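Carrying a cello on regional trains and buses – what do you do with it?

Forum index > Travel with instruments > Trains and buses

turkus
Posted 3 November 2020
Hello everybody. I moved in April to Godow and I now take the train and then a bus to my lessons, 2 times in the week. I play cello, adult beginner, hard case with wheels. My question is where you put the cello in the train. The conductor told me last time it must not stand in the door area. The next conductor said the door area is the only place where it may stand. I don't want to argue with people who only do their job, but I would like to know what is normal.
Also I am thinking about a soft case because the hard one weighs too much for the stairs at the station. Is it a bad idea?

jidska
I go with a cello by train since 15 years. Normal is what the conductor of this day says, I am sorry. What works for me: window seat for the cello, me on the aisle, neck of the case up and leaning to the window, and a belt around the case and the armrest. If the train is full I stand with it in the bicycle part. People with bicycles are mostly friendly, they know the problem.
Soft case – please don't. One person with a suitcase falls against you and you have a crack in the top.

Ayana Moges
I must disagree a little with jidska. I used a soft case for all my student time and nothing happened to my instrument. With a soft case you hold it close and you take care the whole way. With a hard case people put it away like luggage and go to look for coffee. For stairs every day, I would take the soft one and buy good padding for the bridge.

jidska
"Nothing happened to me" is also what I could say until the year when it happened. The repair was 550 euros and two months without the instrument. My luthier said that with a hard case I would have come home and not noticed anything.

turkus
Thank you both. 550 is more than I paid for my bow and the case together. My cello is not expensive, but it is the only one I have.
How do you do it with the ticket? On the website I find only bicycle, dog and "large item", and the large item has a picture of a sledge.

tymoshchuk
Large item is correct for the regional trains where I live, but please ask at the counter, because every company has its own rules. On the bus I never paid. I enter at the middle door, I say good morning loudly and I stand where the baby carriages stand. If a baby carriage comes, I move.
About the case: there are light hard cases now. They cost more, but used ones you can find for 200 if you are patient. I waited the whole winter for mine. Look at the hinges and at the place where the strap is fixed, these break first. Wheels you can change yourself.

Ayana Moges
A light hard case for 200 in good condition, I would like to see this. I was looking for a long time for a student of mine and everything under double this price smelled of cellar.

tymoshchuk
Mine smelled also. I left it open on the balcony for a week, and then a bag of coffee beans inside for another week. Now it smells a little of coffee, I can live with it.
But look at the strap before you pay. The ones sewn flat on the shell are weak, the ones that go through a metal ring are much better. I changed both of mine to wider ones and my shoulder is thankful.
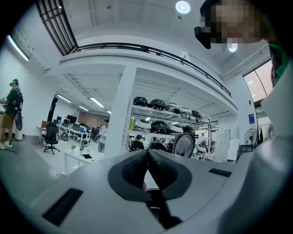 And one more thing about straps, if you carry on the back: make them shorter than feels natural. When the case hangs low it hits your heel on every step of the stairs, and in the door of the bus you forget how high the top is. I have hit the same door frame so many times that the driver already says "attention" when he sees me.

jidska
With the short straps I agree completely. With buying used I agree also, but not without seeing it. From a photo you cannot know if the lid closes well. Bring the cello with you and try.

turkus
I asked at the counter today. The lady didn't know, she called somebody, and this person said large item, one way, or a monthly one if I bring it often. So tymoshchuk was right. She wrote it for me on a paper with a stamp, and I will keep it in the case pocket for the next conductor.
For the case I will look for a used hard one, a light one. Ayana, I understand what you say about holding it close, but I fall asleep in trains.

Ayana Moges
Then take the hard one :) And keep the belt from jidska around it, also when you only go two stations.

tymoshchuk
If you find one with a broken wheel, write here before you say no to it. I have two spare wheels in a drawer, I don't remember for which model.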